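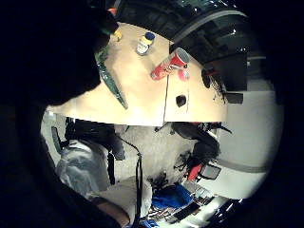

Khanyisile Mokoena

4.2 What counts as a cleared table

Figure 3. Tabletop with small items, among them a capped bottle and a red cup on its side; more items on the floor.

Much of the writing on household clutter treats the table as a container that fills up and gets emptied. We doubt this. The tabletop in Figure 3 would score low on the Vesta scale, which goes by the share of surface covered, and a good part of the wood is bare. Yet few of our respondents, shown a surface like it, were willing to call it tidy. A cup lying on its side seemed to weigh more with them than several upright things would have. The scale gives both the same value.

The floor is a second problem. Visser's coding sheet stops at the table edge, so the items on the light gray floor in Figure 3 go unrecorded. A home could move everything from table to floor and show a perfect gain. Of the 135 diaries we collected in April, 12 mention doing something close to that before guests arrived. We do not know how many others did it and left it out.

Marks are harder still. The dark spots in the wood toward the right of the table are not objects, and no amount of putting away will deal with them. Le Roux counts such spots as clutter, while Gustar leaves them to cleaning. Neither gives a test that a second coder could apply, and our 2 coders disagreed on stains more often than on anything else.

We are therefore wary of the claim that a clear surface predicts a calmer household. The Cemeck survey, with more than 1,000 homes, asked people to rate their own tables and their own mood on the same page. That the two answers agree tells us little about tables.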